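Ticket 369: Arm stops mid-pick, people blamed
Site: Kanamwood, produce packing trial
Opened by: Athina Sarantis
Priority: 3 (was 6, see below)

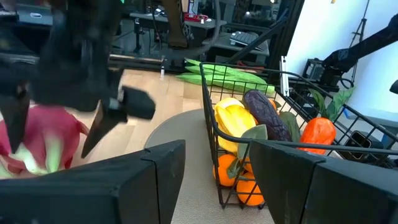

Athina Sarantis: Left arm stops over the basket and waits for an operator to press Resume. Four times this morning. My job used to be packing orders. Now it's pressing Resume, and I'd like to know if that comes with a new title.

Arif Harahap (Westora support): Hi Athina, please restart the controller and tell us if the fault clears.

Athina Sarantis: Restarted. It cleared until we used it.

Arif Harahap: The log says "operator in zone" each time. Was anyone in the zone?

Athina Sarantis: Kilian was at the sink, as he was the last time you asked.

Kilian Trummer: Confirming sink.

Arif Harahap: Found it. The November update widened the zone by a metre and a half, so it now takes in the sink. I've put the old boundary back, with Hermine Fuchs signing off for safety.

Athina Sarantis: No stops since lunch. Haoran has noticed that the stops were when we all had our tea, and wants to know who to see about a scheduled break. I've told him there's no field for that on the form.

Arif Harahap: Passing that to your manager. Leaving the ticket open until the end of the next shift.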